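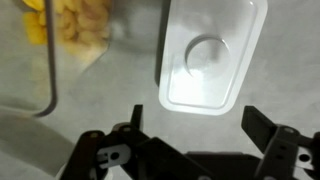 Wrist cam view, fingers open, tray just in front and the yellow stuff in the clear tub on the left.

Thread: Gripper closing lopsided on our portioning cell

plondlow_pete
Posted March 21, 2025

Afternoon all. Pic is from the wrist camera on our little bench cell, which picks from the clear tub and drops into the white tray with the round recess. It ran sweetly from September until last week and now the left finger gets to the middle before the right one does. It's only a whisker, but it's enough to shove the tray along if I go in low.

So far I've wiped both fingers down, re-homed it and put the stock pads back on. No change. Controller says 1149 hours on the gripper. Anything else I should try before I start undoing things?

winch_and_wobble
Have you got the play out of the linkage? On mine the pins went first. Power it off, hold one fingertip and waggle it gently, then do the other. If one feels sloppier than the other you've found it.

oldspanner257
Before anyone takes a pin out, check the two white brackets, the ones with the round hole in. We had one work loose on the Winunent cell and it did exactly this. Ten minutes with a hex key and we were off again (well, forty, I dropped the screw).

plondlow_pete
Oh that's interesting. I'd been ignoring those brackets completely! Will have a go after tea.

mossbank
Sorry, I don't buy the bracket idea. On ours they carry no load at all, they could fall off and the fingers would still meet in the middle. My money's on the mounting plate. If the whole gripper has twisted a touch on the wrist, one finger will reach the tray first and you'll swear it's the finger's fault.

oldspanner257
Yours might not be built like ours, then. Ours definitely touched the link when it came loose, I've got the shiny patch to prove it.

mossbank
Fair enough. Still say check the plate first, it's four screws and you don't have to take the fingers apart. Scribe a line across the joint before you loosen anything or you'll be teaching every point again. Ask me how I know.

winch_and_wobble
Easy way to settle it: close the gripper up in free air, well away from the table, with nothing between the fingers. If they meet off-centre up there it's the linkage. If they meet dead centre it's the mounting, or the tray isn't where the robot thinks it is. Run it at 25 per cent speed so you can watch.

plondlow_pete
Right, did the free air test, 50 closes at slow speed. Dead centre every single time. So it looks like mossbank gets the point, grr.

Looked at the tray too. It sits at a bit of an angle on the bench, bottom end over to the left, and I've never had anything holding it down. I'd always just put it back by eye after washing up.

mossbank
Ha! Then fix the tray down before you touch the plate. Two dowels and a corner stop. We had the Langlois lads make ours out of offcuts.

oldspanner257
Agree on the stops. I'd still nip up those brackets while you're there, mind.

lurker_in_drusomham
Bit of double-sided tape did us for months, for what it's worth.

mossbank
Please don't use tape anywhere you're washing down every night. It creeps.

plondlow_pete
Corner stop it is. I've nipped up the brackets as well, the left one took maybe an eighth of a turn so make of that what you will. Plate's staying put until I've run it for a few days with the tray held still. Does anyone have a drawing for the dowel version?

mossbank
I'll dig it out on Monday and stick it in the files section.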